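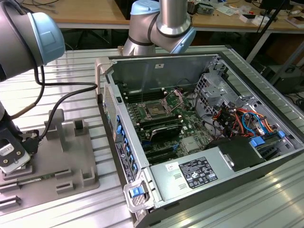
Guides > Desktop Towers > Gernum Set-Up > Processor and Memory

Section 2: Fitting the processor and memory

Before you start -- power off, cord out of the wall, side cover removed. Lay the tower flat with the open side up. Handle end toward you if you can, makes the latches easier to reach.

CAUTION: Touch bare case metal first. Every time you come back to it, too.

1. Find the processor socket. Lift the lever, then swing the metal bracket all the way up. It should stay up on its own.

2. Look into the socket under a good light. Dust, hair, a bent contact -- stop and call the Tetudstead desk. Do not blow on it. Do not poke at it with anyhting. 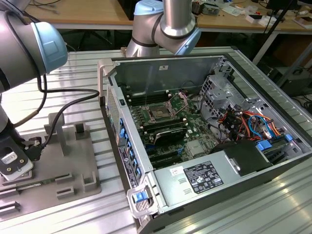

Leave the power cables where they are for now. If a loose one flops over the board, tuck it back toward the drive cage.

3. Pick up the processor by its edges only. Match the corner mark to the mark on the socket. Hold it level over the socket before lowering.

NOTE: No pushing. It drops in under its own weight or it's turned wrong.
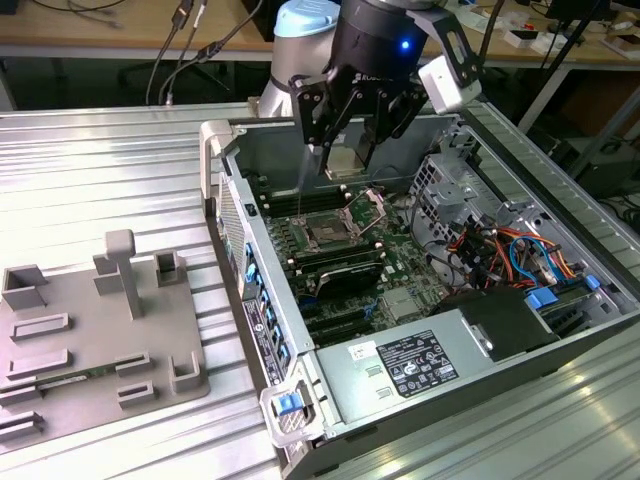

4. Lower the bracket, then the lever. The lever will feel stiff, normal.

5. Memory next. Open the latches on the slot, line up the notch, press both ends down untill they click. Start with the slots listed on the card in the Gernum parts bag (part 2617).

6. Check that nothing is left inside. Screws especially. Cover back on, cord in, power up.

If it beeps and the screen stays dark -- power off, pull the cord, reseat the memory. Still dark, see page 116.

Memory handling, a few extras
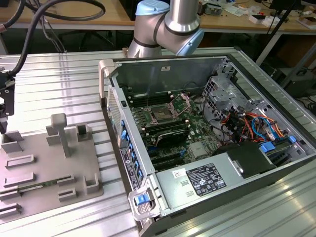

By Anoma Debnath, with bench notes from Othmane Erraji

Hold a module by the short ends. Keep fingers off the contacts. Set it down somewhere flat where it can't slide, or back in its bag. Don't mix sizes in a pair unless the card says OK. Old modules go in the Jellbridge return box, form 370, one form per tower.

Filed under: Hardware How-To, Memory, Processors

Gernum Support, Tetudstead | Contact the desk | Copyright Gernum | Back to top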